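Thread: Is packing tape a racket or is it me
Board: Moving & Storage > Supplies

dallerdan
Moving out of a second-floor walkup in August, which was my idea. I've been told to buy "good tape" by everyone I know, and they all stop talking when I ask what good tape is. The Prilla stuff at the hardware store costs twice what the Choo does. Is there a difference, or am I paying for the cardboard core?

muffin_crate
There's a difference. Choo splits lengthwise the minute you look away and then you spend the evening picking at it with a thumbnail. I moved 7 times on Prilla and only lost one box, and that one I'd filled with dumbbells.

halfpint867
Dumbbells in a box is a personal choice.

I've used Choo for years. Press it down with your palm, run it well past the seam, and it holds. People slap on three inches and blame the brand.

dallerdan
Okay, so say I go cheap. How much do I need? It's a one-bedroom, mostly books.
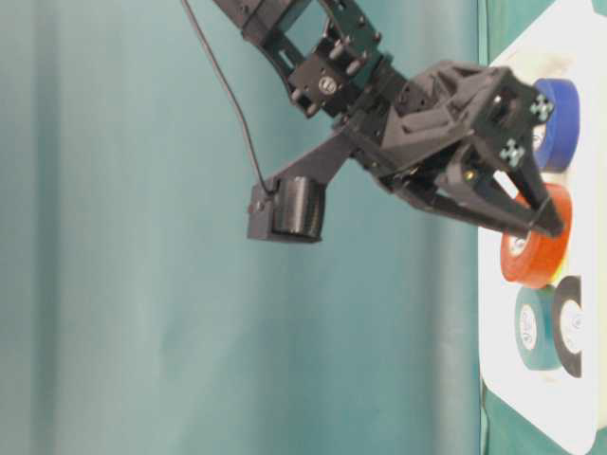 halfpint867
Mostly books means small boxes, and small boxes eat tape, so buy more than feels reasonable and keep the receipt. Two strips on the bottom seam, one across each end, one strip on top. I'd start with four rolls, the same as what's sitting on the white board in that picture, and go back for more if you have to. Leave a roll out overnight in a hot garage and you'll be peeling it off in ribbons, whatever the label says.

muffin_crate
Four rolls for books! He'll be back at the store by dinner. Also, one strip on the bottom is plenty if the box is new. If the box came from behind the liquor store, no amount of tape is going to give it a second youth.

stairwell_sue
Skundo sells a 3000-foot case and it works out cheaper per foot than either one. Of course then you own 3000 feet of tape. I've been in this house long enough to paint it twice and I'm still working through mine. Birthday presents, torn books, the vacuum hose.

dallerdan
I don't have anywhere to put a case of tape. That's part of why I'm moving.
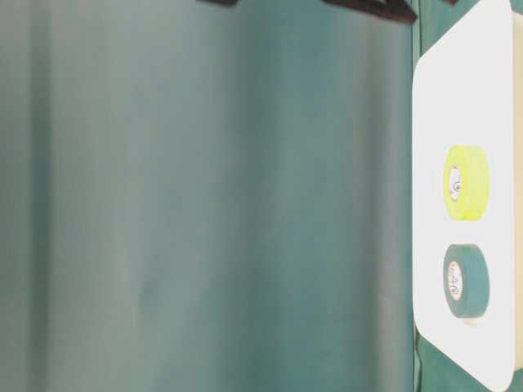
According to muffin_crate, a case fits under any bed that isn't already full of other people's moving boxes — and if it doesn't fit, split it with a neighbor and let them find out about the splitting.

halfpint867
Nobody's splitting Choo if they use a dispenser. The ones with the metal teeth, not the little plastic snout.

muffin_crate
I have the metal teeth. I also have a scar from them.

stairwell_sue
Paper tape, anyone? The kind you wet?

halfpint867
No.

dallerdan
Got the Prilla. It was on sale. Will report back from the new place if I can find the box with the router in it.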